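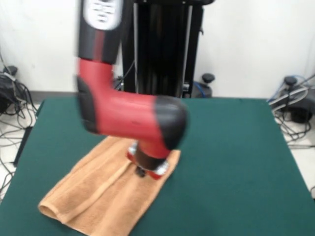

一、先交代一下

2019年2月14日下午的会,照例由我来记。先声明,我打字慢,大家又爱抢着说话,所以有些地方是散会以后凭印象补的,谁觉得自己的话被我写歪了,直接来找我改,别在群里刷屏!

到会的有布草间全体、客房早晚两班的领班、前台一位,再加上从 Cendidska 老楼赶过来的 Tonantzin Alvarado。她路上堵车,晚到了一会儿,所以第二项前半段她没听到,我后来又给她讲了一遍。采购请假,意见提前发给我了,我放在第四项里。

议题本来只有三个:毛巾怎么叠、台子怎么用、旧布料往哪儿放。后来又冒出来茶点的事,也一并记上吧。

二、毛巾到底怎么叠

这一项吵得最久。起因大家都知道,上个月新楼的26间客房开始换用浅棕色的毛圈毛巾(就是采购单上写的 Erkano 那一款),结果早班叠一个样,晚班叠一个样,客人住两晚能看见两种叠法。前台说已经有客人问过,是不是换了酒店。我当时笑出声了,被瞪了一眼。

早班的习惯是先竖着对折,再从下往上收,收完是个扁扁的长方块,摞起来稳。晚班喜欢先三折再卷,卷出来圆鼓鼓的,放在篮子里好看,可是一拿就散。两边都觉得自己那套比较省事,我看其实差不了多少,手熟了哪套都快。

Tonantzin 到了以后,先听我把前面的话复述完,然后拿了一条自己叠给我们看。她在老楼一直是这么做的:先把毛巾顺着长边铺平,手掌从中间往两头推一遍,把褶子赶出去,再沿长边翻过来。她特别强调翻的时候别拽角,毛圈布一拽就斜,斜了后面怎么对都对不齐。晚班领班不服气,当场试了一次,拽着角翻的,果然歪了,大家起哄,她自己也笑了。

还有一个我以前真没注意过的地方:翻过来那一道边容易鼓,鼓起来像个小拱门,看着蓬松,压在柜子里过一夜就变成一条死褶。Tonantzin 的办法是翻完以后先别急着折第二下,用手背顺着那道鼓边轻轻压过去,让它自己塌下来。洗衣房的人补充说,毛巾要是烘得太干太硬,这一步就不好使,得在刚出机、还有点软的时候叠。

讨论到最后定下来的是这样:

客房里统一用长方块叠法,先沿长边对折,压平,再横着折,折好以后宽度不超过40厘米,能进走廊那排柜子的格子就行。

带缝边的一头朝里,光边朝外。这一条早班本来就在做,晚班从下周起跟上。

卷的那种不取消,只留给泳池边的篮子用。晚班领班对这个结果还算满意,说至少她的手艺没有失业。

有人问浴巾和面巾是不是一个规矩,我们讨论了一会儿没结果,浴巾太大,格子放不下两摞。这个留到下次再说,我先记一笔。

三、绿台子和台子后面那一堆

布草间那张铺着深绿色台面的方台子,大家用得都挺顺手,浅棕色的毛巾摊在上面看得特别清楚,有线头、有歪边,一眼就能发现。以前用白桌子叠白毛巾,叠到下午眼睛都花了,这个我深有体会!

不过绿台面也有毛病,就是粘毛。毛圈布掉的细绒落上去,一天下来就看得见小点点,边上尤其多。洗衣房提议每班结束用粘毛滚筒滚一遍,先滚边再滚中间。没人反对,就这么办。滚筒放在门后的挂钩上,用完挂回去,上次有人放在窗台上,我找了半个下午。

台子上只摊正在叠的那一条,叠好的马上拿走,不要在台角上越摞越高。晚班说忙起来顾不上,我理解,可是摞高了一倒就得全部重来,划不来的。 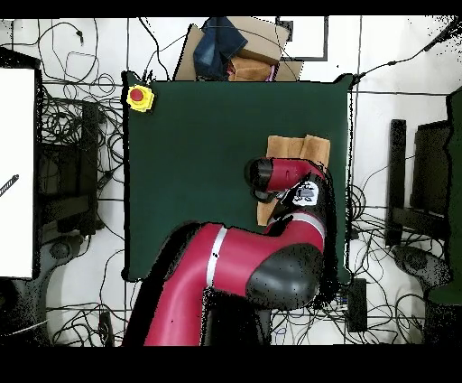

再说旧布料和散件。现在的做法是谁叠完了多出来的、颜色对不上的、不知道该归哪儿的,都顺手往台子后头一放,有牛仔布,也有毛巾,今天一件明天一件,慢慢就成了一堆。Tonantzin 说老楼以前也这样,后来她们在墙边立了个三层架子,每层贴了字,情况好很多。我们这边地方窄,放不下架子,商量下来先用纸箱分开装:

牛仔布和厚布放一个箱子,攒够了送去 Flellow 改围裙。前台那几条围裙就是他们改的,口袋缝得很结实,我自己也想要一条。

还能用的毛巾叠好了回柜子,不要再往那一堆里放了,拜托拜托。

边角磨毛的毛巾单独装一袋,给后厨当抹布,先在角上剪一个小口做记号,免得又混回客房里去。这件事以前真的发生过,我不说是哪一班。

零碎小件(小方巾、粉色的那些小东西之类)找个浅一点的盒子装,放在柜子最下面那层。盒子我来找,家里有空的饼干盒。

早班领班问,厚布折不折?我的意见是折两下就行,别折太小,不然送去改的时候中间全是印子,人家还得先熨。Flellow 那边以前提过一次,挺客气的,但我听得出来是在抱怨。

四、库存和采购

采购请我代念的数字:上次盘点,浅棕色毛巾一共554条,包括在洗的和在柜子里的。按现在的换洗速度,她觉得平时够用,但碰上周末满房再加下雨天烘得慢,就紧。她想在十月旺季前再补一批,预算大概900块,先补面巾,浴巾看情况。

前台马上说,能不能顺便换个颜色,浅棕色在浴室灯底下有点发橙。这句话一出来,屋里一半人点头一半人摇头。客房这边不太愿意换,颜色杂了以后分拣更费时间,刚定下来的叠法又要重新适应。我个人也偏向不换,浅棕色耐脏,咖啡渍都没那么扎眼(我当然不是鼓励客人用毛巾擦咖啡)。最后决定颜色不动,采购下单前跟供货的确认一下,别一批深一批浅,摆在一起像两家店的。

洗衣房提了一个新毛巾的问题:第一次下水掉毛特别厉害,能不能跟其他布草分开洗。可以,新到的那批先单独过两遍水再入库,入库以后再发到楼层。楼层领班看到没过水的,可以直接退回来。

五、示范和练习

Tonantzin 答应多留一会儿,带晚班叠了好几条。我站在旁边看,记下来几句她说的话,原话是中英夹杂的,我尽量还原意思:

手别停在布的正中间使劲,压一下就松开,让布自己躺平。

先看长边齐不齐,长边齐了短边一般不会差太多。

靠近自己的那个角最后整理,整理太早,后面一动又跑了。

左边卷起来的时候不要慌,卷一点没关系,顺着卷的方向再推回去就好,硬往下按会按出斜褶。

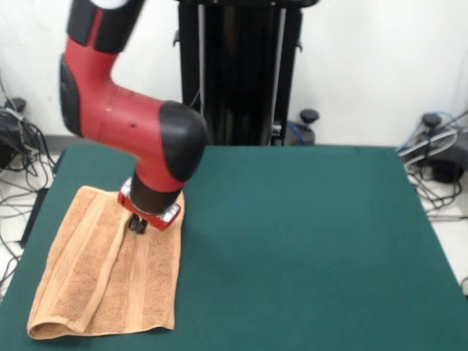

图三 绿台面上的浅棕色毛圈毛巾,左侧有一道鼓起的卷边

我自己也上手试了一条,叠出来一头宽一头窄,被大家点评了半天。早班领班说我适合写纪要。行吧。

晚班后来越叠越顺,也没人再提卷的事了。大家约好下周互相检查:早班看晚班柜子里的,晚班看早班的,发现歪得厉害的就放到台子上重新叠,不用写条子,也不用告诉我。要是连着几天都是同一个问题,再拿到会上来讲。

新来的同事第一周先跟着早班学,叠法学会了再轮晚班。有人希望把步骤写成一张纸贴墙上,我来写,写完请 Tonantzin 过一眼再打印。字会打大一点,上回那张消毒流程小得像药品说明书,我知道,别再说了。

六、其他

茶点。Cha 那家茶铺给我们的折扣到月底就到期了,要不要续?大多数人说续,他家的绿豆糕大家都喜欢。前台希望换一种不掉渣的点心,理由很充分:上次有人端着糕进了布草间,渣掉在刚叠好的一摞上,整摞拿回去重洗。所以点心可以续,但吃的喝的一律留在休息室,不带进布草间,水杯也一样。

门口那把椅子晃得厉害,谁坐谁知道。已经报修,修好之前先别坐。

柜子第三格的门合页松了,关的时候往上抬一下就能关严。

七、谁来做什么

我:写叠毛巾的步骤,找小件盒子,把这份纪要发到群里。

早班领班:下周一开始带晚班过一遍新的叠法,顺便清一次柜子里的旧毛巾。

晚班领班:泳池边篮子照旧,客房改长方块;每晚交班前滚一遍台面。

洗衣房:磨毛的毛巾剪口装袋,新毛巾单独下水。

采购:核对颜色批次,十月前把面巾的单子定下来。

前台:问一下 Flellow 什么时候方便收牛仔布,再跟 Cha 续折扣。

Tonantzin Alvarado:帮忙看步骤草稿,另外把老楼架子的尺寸发给我们参考,万一哪天挪出地方了呢。

没定下来、下次接着谈的:浴巾的叠法,柜子格子要不要改高,还有前台念念不忘的颜色问题。下次开会的时间等排班出来再定,我会在群里说。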